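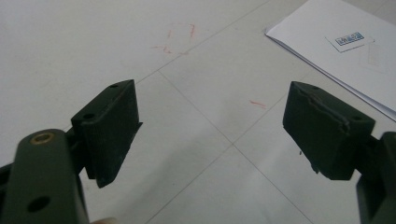 The first sign was a click. It was a small one, the sort of click a ballpoint pen makes, and I was two hours into a session and had decided some time ago not to hear things. So I kept going. Squeeze, release, squeeze, release, click.

I have written here before about the gripper I've been using in my spare room in Curnimcombe, which I call Lemma. It is a pair of green plastic fingers on linkages with a handle behind them, and I do the job of the rest of the robot. I walk it up to things, I close it on things, a camera records what the fingers get up to, and later a policy is supposed to learn from the recordings how to do it without me. I look forward to that day.

The task at the moment is paper. Pick a sheet off the stack, put it somewhere else. I chose paper because I thought it would be easy, and I'd like to leave that sentence standing as a warning. A sheet of paper lying flat on tile is a very difficult object for anything that hasn't got fingernails. You have to come in low, get the lip of one pad under the edge, and pinch. If you come in a little too low you pinch the floor. Ceramic tile doesn't give. The pad does.

That's what was clicking. The top edge of the right pad had started to come apart between layers, and each time I squeezed, the split opened a bit and snapped shut when I let go. By the time I turned the thing around and looked, there was a ragged seam running along the upper part of it with the material lifted and torn, like the corner of a paperback that's been in a gym bag. The left pad, which has had the same life as far as I know, has some scuffs on it.

My first thought was glue. My second thought was also glue. I'd like to say the engineering part of my brain stepped in, but what happened is that the tube had dried solid with the cap on, and while I was stabbing at it with a paper clip I had time to think about what I was doing.

A broken pad on a gripper like this isn't dramatic. Nothing caught fire. If you've come here from a search for robot accidents, I'm sorry, the most dangerous thing in the building was the paper clip. The trouble is that I couldn't say when it broke. I noticed it at the click, but the seam looked older than the click to me, and a pad that flexes along its top edge doesn't hold a sheet the way a whole one does. It lets the sheet twist. A person holding the handle feels that and makes up for it without thinking, with a little extra squeeze and a tilt of the wrist. The recording gets the tilt and has no idea why.

So the policy learns the tilt. Then you put fresh pads on the real arm, and it goes up to a perfectly ordinary sheet of paper and does a strange little curtsy before picking it up.

I know about the curtsy because Catrin Gronow had one. She runs the arm at Nernwood and has been at this a good deal longer than I have, and she once lost most of April to a robot that leaned to the left before it did anything. She blamed the calibration. She took the mount apart and blamed that. It was a bent finger on the handheld unit, and the person collecting had been politely correcting for it the whole time. When I called her about my pad she asked how many takes I had, and I said 80, and there was a silence on the line that I'd describe as sympathetic.

I went back through all 80. I don't recommend it as an evening. Watching yourself fail to pick up paper from a few inches away, over and over, is like hearing your own voice on an answering machine, except that you are also bad at talking. But the right pad is in view for a lot of it, and if you stop on the takes where the light comes across the top edge, you can see whether the edge is straight.

In take 43 it isn't. There's a hairline there, or I believe there is. By 57 I don't need to believe anything, you could see it from the hallway. Before 43 I can't find it, although I did find a take where I say a word I won't be sharing with the training set.

I kept everything up to 42 and put the rest in a folder named "torn," with a note inside it. I didn't delete them. Catrin's view is that a bad take with a label on it is still worth something, and she may even be right. My view is that I can't bring myself to throw away that many squats.

About the pads themselves. They're printed, and I printed them standing up because they fit better on the bed that way and I wanted to do both at once. That puts the layers in just the direction you'd choose if you wanted the top edge to peel. I knew this. I have explained it to other people, in a tone. The new pair is lying flat on the printer now and coming out one at a time, slowly, and I've made the wall thicker by two passes. I've also rounded off the corner where the seam started, which may do nothing, but it looks more serious.

The Dunus people, whose linkage design I started from, have a line in their build notes that says to inspect the finger pads before each session. I had read that line. I took it the way I take the card in the seat pocket on a plane.

I now have a routine, and it takes less time than finding the glue did:

Look at the top edge of each pad, with a flashlight from the side.
Press along it with a thumbnail. If it clicks, stop.
Wiggle each finger at the bushing. Some play is fine, but the same play as last time.
Write the pad's print date in the session notes.
Start a new folder if anything got swapped, however small.

The other change is to the approach. I was pinching the floor far more often than I'd realized, and half of those takes would have taught the arm to do it too, with a motor behind it. The real arm has no knuckles to complain with. Catrin has a force limit on hers and suggests I stop thinking of the floor as part of the gripper.

New pads go on tonight if the second one doesn't warp. Then it's back to take one, with the same stack of paper, and a new tube of glue for some other problem.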